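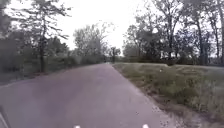 From: Ottó Katona
To: outdoor-nav list
Date: 30 April 2026
Subject: Re: Notes wanted from the Podau open day

Magdolna Oláh wrote:

> I could not get to Podau and would like a technical account from
> someone who did. In particular:
>
> - Was the path run done on a recorded map, or on the front camera only?
> - What did they do about edge detection on the side with no curb?
> - Is the Sokik controller still in the loop, or has Vurico replaced it?
> - Did they allow visitors to place obstacles?
>
> Our group has to choose a base unit for the park inspection work and
> the published sheets do not answer any of these.
>
> Magdolna

Magdolna,

Answers in your order, then some remarks.

Map or camera. Both modes were shown, in separate runs on the same asphalt path. The first run used a map recorded in January. The second used the front camera and wheel odometry with the map unloaded. The operator showed the load screen before the start, and the map slot was blank. Path length from the gate to the turning point is 719 m by their survey. The mapped run was completed without a stop. The camera run had 2 stops, both in the section where the trees stand closest, and both cleared without a manual command. I asked for the logs of those stops and was told they would be posted with the slides.

Edge detection. The path has no painted lines, so there is nothing to follow except the change of surface. On the right you get asphalt, then a narrow strip of bare soil and gravel, then rough grass. The classifier has separate labels for the three, and the planner treats the gravel as passable at a high cost. On the left the asphalt meets darker ground and low plants, and the engineer said the left edge is the weaker of the two under trees. Overcast light helps them. They have not published results for low sun with hard shadows across the path, and I would want those before buying anything. I asked about this twice and the second answer was the same as the first.

Also on the camera: the front fittings of the chassis come into the bottom of the image. These pixels are masked in a fixed file, and the mask must be redone if the camera mount is moved. There is no automatic check. If your people plan to swap mounts between units, put this in the procedure.

Controller. The Sokik board is still there, but it now handles only the drive motors and the emergency stop. Path planning has moved to the Vurico computer. The link between them runs at a fixed rate, and loss of 8 consecutive messages triggers a controlled stop. They demonstrated this by pulling the cable at walking speed. The unit stopped straight. Restart needed a full power cycle, which the engineer described as intended behavior.

Obstacles. Visitors were not allowed to place anything during the path runs. There was a separate session on the paved yard with foam blocks, and there you could put a block where you liked. Detection was fine for blocks at knee height. The low flat one was driven over. They say the threshold is a parameter. I did not see it changed and tested again.

Other remarks.

The Takács people had a table with the battery pack opened up. Rated capacity is 1165 Wh. Nobody would give me a range figure for grass, only for pavement, and the pavement figure was for an empty unit. Ask for it in writing with your payload.

The operator interface shows the front camera view with the planned track drawn on it. The stream is compressed quite hard. Leaves, grass and gravel turn to smears, worst near the edges of the image. The classifier works on the uncompressed images on board, so this does not affect driving, but it matters for inspection. You could not judge surface damage from that stream. A small pale thing in the grass could be litter or a flower and you would not be able to say which. If your inspectors expect to work from live video, budget for a second camera with its own storage.

Documentation handed out was a printed copy of the install guide, one revision behind the one on their site. The wiring page is different between the two, so use the site version.

For your park work my view is that the mapped mode is usable now on paths of this type, with a person walking behind. I would not plan on the camera mode until the left edge results are out. I can send my notes on the cable test if you want the timing. They are handwritten and will need a day to type up.

Ottó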